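FOR IMMEDIATE RELEASE

Genska Opens Registration for Valtero, a Balance and Walking Program for Adults in Allton

Allton, 16 April 2021 – Genska, the community health association of Allton, announces that registration is now open for Valtero, a program of slow walking, balance and breathing practice for adults of every age. The program is free of charge for residents of Allton and its neighboring villages. It starts with small groups in the open air and will be extended to indoor rooms in August, if the local health rules permit it.

Valtero was prepared during the past winter by movement teacher Montserrat Garrido and physical therapist Siebe Van Damme. They wished to offer something for people who feel less sure on their feet than before, and who do not see themselves in a gym or in a sport club. Many of these people spent most of the last year at home. They walked less, they climbed fewer stairs, and they met fewer people.

"In my practice I hear the same sentence very often: I am not sick, but I became careful," says Siebe Van Damme. "To be careful is good. But when a person is so careful that she does not go out to buy bread, she loses strength in the legs, and after this she has a real reason to be afraid. We want to enter earlier in this story."

Each session takes 30 minutes. It begins with quiet standing and a few long breaths, then goes to shifting the weight from one foot to the other, and then to walking in different directions at a slow speed. Nobody is asked to lie down on the floor. A chair is always near, and participants can do the full session while holding its back. No special clothing is needed, only flat shoes which stay well on the foot.
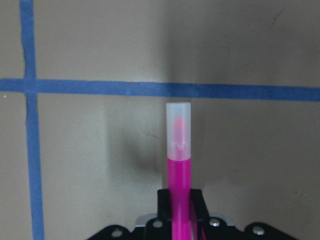 Built on Earlier Experience

The program does not begin from zero. Genska has given breathing and relaxation courses in Allton for several years, and 1,697 people have taken part in at least one of them. At the end of each course the participants received a short form with the question what they would like to learn next. The wish for more stable walking came back on the forms again and again, also from people in their forties.

Sanne Wuyts, who coordinates the courses of Genska, read all these forms in the autumn. "Some people wrote one word, and some people wrote two pages," she says. "One lady explained to me the complete route from her door to the bus stop, with every bad stone in it. I have walked this route now. She is right about the stones."

For the first season there will be 28 groups, divided over the mornings and the early evenings. The groups are small on purpose, so that the teacher can look at each person and correct a posture with words, without touching. Evening groups are meant in the first place for people who work, and parents may bring older children who can take part quietly.

With all its courses together, Genska hopes to reach around 2,000 residents before the end of the year.

What Participants Will Practice

The exercises come from several traditions. Montserrat Garrido studied slow movement forms for a long time, and she has taken from them only what can be learned in a few weeks by a beginner. Siebe Van Damme added exercises which he uses in his work as a therapist, such as standing up from a chair with no help from the hands, turning the head while walking, and stepping over a low object.

"I do not ask for beautiful movements," says Montserrat Garrido. "I ask that people notice where their weight is. Is it on the heel? Is it on the left side? When you notice it, you can already change it a little. The breath helps very much in this, as a person who holds the breath also makes the knees stiff."

Participants receive a booklet with the exercises in large print, so they can continue at home on the days between the sessions. The booklet was written in simple words and was tested by readers from the earlier courses, who asked for larger drawings and a page where they can make their own notes.
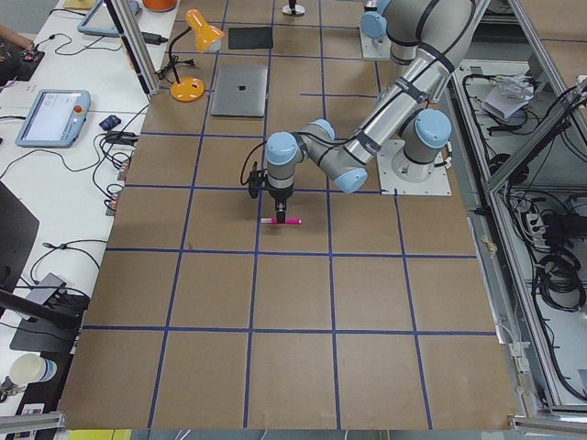

Stepping practice has its own chapter in the booklet, and it will fill the larger part of the third and fourth week. The participant starts in one square and moves to the next one with a full, calm step, first forward, then to the side, and later in a diagonal. The squares do not have to be exact. Lines of blue tape like those on the brown paper in the photo, with cells that are only roughly square, give enough guidance for the eyes, and the same pattern can be made larger on a living room floor. The teachers advise to put the tape flat, to press down the ends well and to remove any loose carpet from the place. After some practice the participant tries to look ahead and to find the square without looking down – this is more difficult than it sounds, and should be done next to a wall or a heavy table.

Support From Local Partners

The printing of the booklet is paid by Willems, a family company in Allton. Its director, Maarten Declercq, followed a breathing course of Genska himself and has invited the teachers to give two groups for his own employees. "Our people stand the whole day, and they think for this reason that they know how to stand," says Maarten Declercq. "I thought the same about myself. After the first lesson I had muscle pain in my feet, which I did not know was possible."

Dr. Balakrishnan Reddy, a family physician in Allton, has read the program and gives advice to the teachers on safety. He asks that people who had a fall in the last months, who have frequent dizziness, or who recently had surgery speak with their own doctor before they register. Valtero is not a medical treatment and does not replace one.

Registration

Residents can register at the front desk of Genska or by telephone on weekday mornings. Please mention if you use a cane or a walker, if you have difficulties with hearing, and which part of the day you prefer. Places are given in the order of registration. When a group is full, the person is offered a place in another group or on the waiting list.

Anyone who would like first to look is welcome to come to an open session, with no obligation. The dates of the open sessions are posted at the entrance of the Genska building and are also given by telephone.

About Genska

Genska is a nonprofit association in Allton which offers courses in breathing, relaxation and gentle movement. It works with trained teachers and health professionals from the region, and its courses are open to all residents.

Press contact: Sanne Wuyts, course coordinator, Genska, Allton. Interviews with the teachers can be arranged on request.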